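Week 5 notes: Collecting demonstrations

Last week we trained on data somebody else had gathered. Now we get to make our own, and this is my favorite part of the course!

A demonstration is one full run of a task, recorded from start to finish: every camera, every joint angle, every gripper command, all on the same clock. The policy never sees your intentions. It sees the numbers and the views, so if you pause to think in the middle of a reach, it learns to pause there too.

Two kinds of view go into each record, one of the whole workspace and one from the wrist. 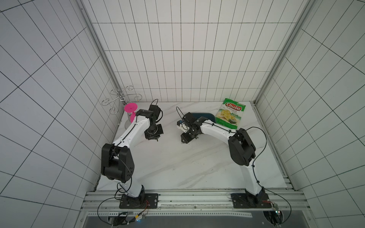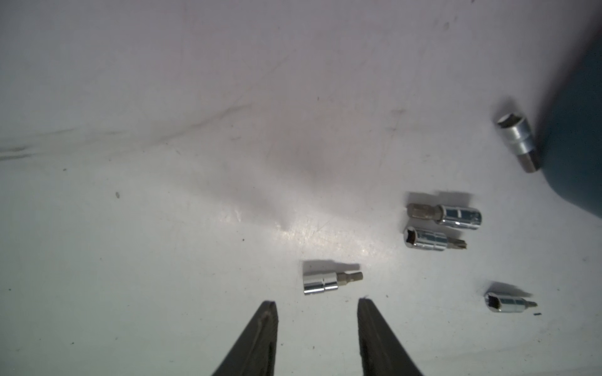
Vary the layout between runs. Turn small parts to face different ways, move the bulky items, swap which arm goes first. A set of 400 runs with real variety usually teaches more than 2891 near copies, and it's a lot more fun to record.

Keep your failed grasps, but label them. A run where you miss, back off and try again is wonderful material for teaching recovery.

Before the next lab
Record 5 practice runs and replay every one at full speed.
Read the Tritix logging guide, up to the part on dropped samples.
Bring one question about run 622 in the shared folder. It's a strange one and I can't wait to hear your theories.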